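Home About Us Services Our Crew Careers Contact

About Muston Facility Care

Hi, I'm Nneka Obi, and I run Muston with my cousin Ibrahim, who keeps the schedule and the vans and pretty much everything with a lock on it. We clean buildings. Offices mostly, two clinics, a bus depot, and the Bresenow student apartments, where we took on the restrooms first and then somehow ended up with the stairwells too (long story, Ibrahim said yes to something on the phone).

I started out with a mop and a borrowed Corolla. These days our crew looks after nearly 4,000 bathrooms a month, and if you've ever cleaned bathrooms for a living you know what that number feels like in your knees. It's the bending. People think the job is gross, and sure, some days it is, but you get used to gross. You don't get used to leaning over a bowl with a brush for a whole shift and then trying to tie your kid's shoes at home.

So when the folks at Grellex asked if we wanted to work with them on a humanoid that does toilets, I said yes before they finished the sentence! They know robots and we know bathrooms. Our side of the deal is the know-how: how far under the rim you go, what you do with the brush once you're done, when a bowl needs a second pass. I had never had to put any of that into words before. Try explaining scrubbing to an engineer sometime. It took me four tries and a lot of arm waving.

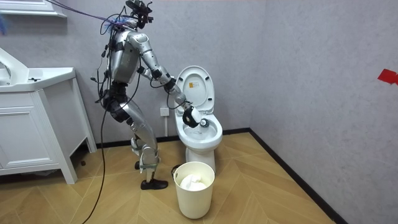
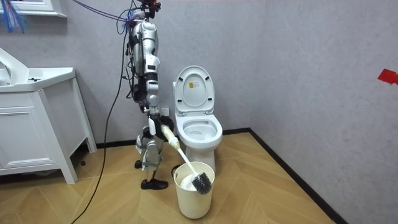
Toilet duty with the Grellex humanoid: brush in the bowl in the first photo, brush at the bin in front of the toilet in the second.

What does it change for the crew? I get asked this every time somebody comes in for an interview, so I'll put it here. We haven't let anyone go over it and we don't plan to. What we did was write down who does what. The robot's list is short, and it's the stuff my people were happiest to hand over. Mirrors, sinks, restocking, talking to tenants and noticing that a faucet is about to go bad are all still ours, and so is the final check. A person signs off on every bathroom, with a name on the sheet.

There's a new job, too. We call it bathroom lead, and it pays more than a regular cleaning shift. Leads learn to set the robot up, watch it work, stop it when it needs stopping and write up what it missed. Every lead so far came off our own crew, and none of them had touched a robot before. Our first training group started in November and I sat in on the whole thing, partly because I'm nosy and partly because I wanted to be able to cover a shift.

I won't tell you everybody loves it. A couple of our longtime cleaners would rather do the bowl themselves, and they're fast, much faster than the machine, so that's what they do. Nobody gets moved to a robot shift without asking for it. We also meet about it every other week, on the clock, with food, and if the crew says something isn't working we bring it straight to Grellex. That's how we got longer setup times, and that's how the cable check ended up first on the lead's sheet.

If you manage a building and you're curious, call the office and ask for me. If you clean for a living and you're looking for a place that'll care about your back, ask for me too. Ibrahim will pick up first and he'll want to know if you can drive a van. Say yes if you can, we're always short.

Recent from Muston
- Bathroom lead: what the job is and how to apply
- Bresenow stairwells: new cleaning hours, 06/08/2024
- Why we switched gloves (again)
- Meet the night crew
- Getting a quote for your building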